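Policy drückt im Testaufbau den falschen Taster, Loss sieht aber gut aus

priltier_nutzer
Ich versuche, ein Ergebnis zur sprachkonditionierten Manipulation nachzustellen. Trainiert wird per Behavior Cloning auf 300 Demonstrationen, Action Chunking mit 8 Schritten, Bildeingang von einer festen Kamera. Die Anweisungen lauten »grünen Taster drücken« bzw. »blauen Taster drücken«. Der Validierungs-Loss fällt sauber ab, im Rollout fährt der Greifer aber fast immer zum blauen Taster, egal was in der Anweisung steht. Liegt das am Sprachencoder (eingefroren) oder an den Daten? Eine Ansicht des Aufbaus hängt unten an.

Dekico
Encoder auftauen und länger trainieren. Bei mir hat das geholfen, allerdings mit anderem Greifer.

tinmont_lab
Auftauen würde ich bei 300 Episoden nicht, das überanpasst schnell. Zuerst prüfen, ob die Anweisung überhaupt Einfluss hat: gleiches Startbild, beide Texte, vorhergesagte Chunks vergleichen. Sind sie nahezu identisch, ignoriert das Netz die Sprache. Der Validierungs-Loss zeigt das kaum, wenn die Trajektorien über weite Strecken gleich verlaufen und sich erst am Ende trennen.
Häufige Ursache: Die Position der Taster korreliert im Datensatz mit der Aufgabe. Abhilfe schaffen Paare, also dieselbe Anordnung einmal mit jeder Anweisung aufgenommen. Bei uns haben 24 solcher Paare gereicht, damit die Chunks auseinanderliefen. Danach Positionen tauschen und getrennt auswerten – Erfolgsquote je Farbe, nicht gemittelt.
Noch ein Punkt: Im Bild ist der blaue Taster näher an der Kamera und damit größer. Beim Test also auch den grünen nach vorn setzen. Die Gummiente als Ablenkobjekt würde ich in der ersten Messreihe weglassen.

abreu_k
Ergänzend: Falls die Anweisung nur einmal am Eingang angehängt wird, FiLM-Schichten im Bildencoder probieren. Erst nach dem Vergleich von oben, sonst ändert man zwei Dinge gleichzeitig.

Anhang zum Beitrag von priltier_nutzer: 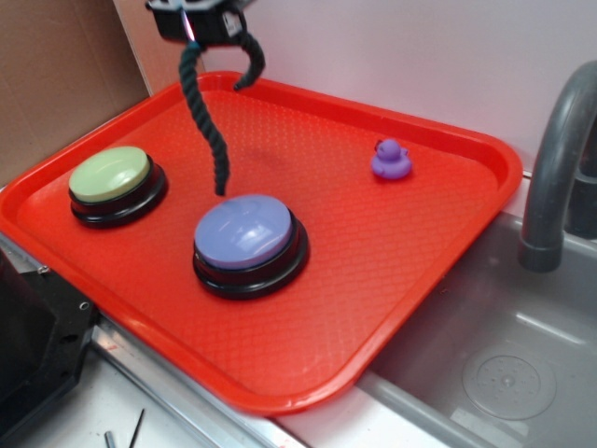 Testaufbau: grüner und blauer Taster auf rotem Tablett, Greifer darüber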